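Grerngate College – workplace conduct and staff welfare checklist
Site: Climgate building, admissions and student services
Completed by: Olga Espinoza
July 2018

- [x] Complaints procedure on display in both staff rooms. *Old version in room 201, now replaced.*
- [x] Named contact for discrimination complaints. *Two contacts listed, one from outside the department.*
- [ ] Private room for interviews. *Glass door has no blind. Voices carry to the corridor.*
- [x] Complaint files locked away. *Key held by HR only.*
- [ ] Managers' equality training up to date. *Three overdue. Book before term starts.*

The interview room is the main concern. Until a blind is fitted, use the small office on the Mallet corridor – it can be booked through reception. 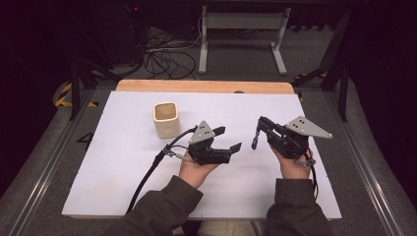

Two hand-held grippers over a white board.

Exit interviews were checked for the first time this year. Forms are being filled in but go straight to the leaver's own manager. They should go to HR first.

- [ ] Leavers' forms sent to HR. *See above.*
- [x] Acting-up arrangements put in writing.
- [ ] Staff survey results shared. *Ukusico sent the report to heads of department only.*
- [x] Lone working log in use at reception.

Open items to be closed within 30 days. Send updates to Olga on ext. 700.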